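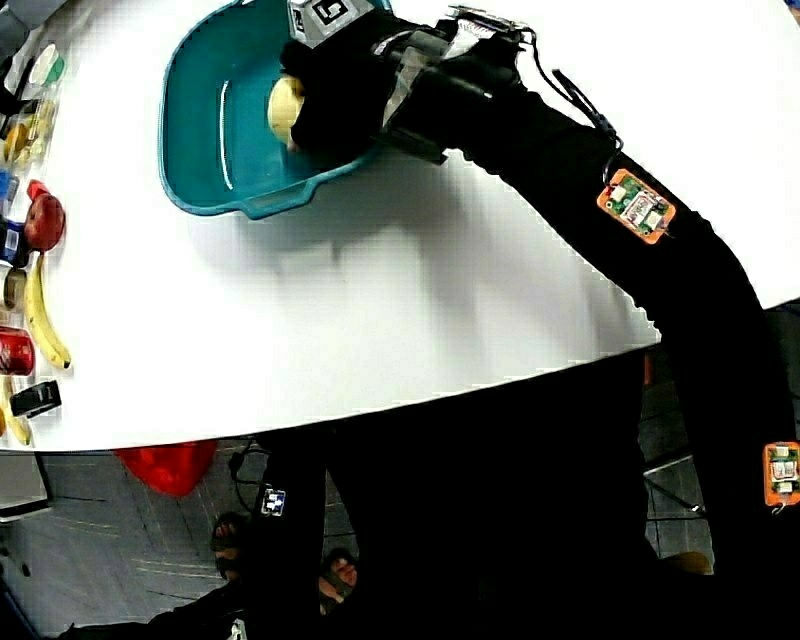 Fruit sorting, main table. Teal basin in use.

The fruit station has moved to a single deep basin per table. Fruit goes in by the piece and is set down, never dropped. Keep each load under 16 pieces; past that the bottom layer bruises before it reaches the Plaltska shelf. Apples and citrus travel separately.

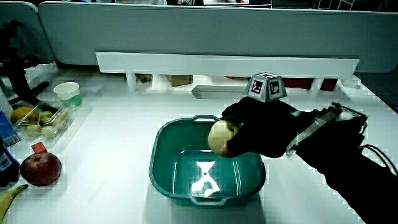

Skidbridge, February 8, 2024

Shelf trials covered 300 apples of one pale variety, held at 39 degrees Fahrenheit. Pieces set down by hand kept for up to 62 days. Blushed skins marked no sooner than plain ones. Clamshells remain acceptable for small fruit, provided the lid closes without pressure. 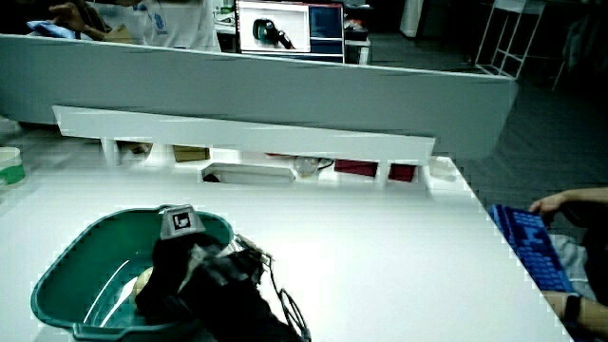 Åsmund Midtbø would prefer two shallow trays to one basin, on the grounds that a rounded corner wastes a piece in every layer and a tray can be checked at a glance. He also asks that the Ngau trays be kept until the March count.

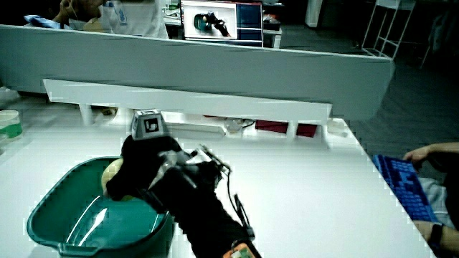 Rinse basins at the end of each shift and dry them upside down. Grit collects where the wall meets the floor, so wipe that line first. A raised rim like the one on the teal tub gives a good grip when tipping out rinse water. Replacement basins are ordered through Zasus, same size, any color.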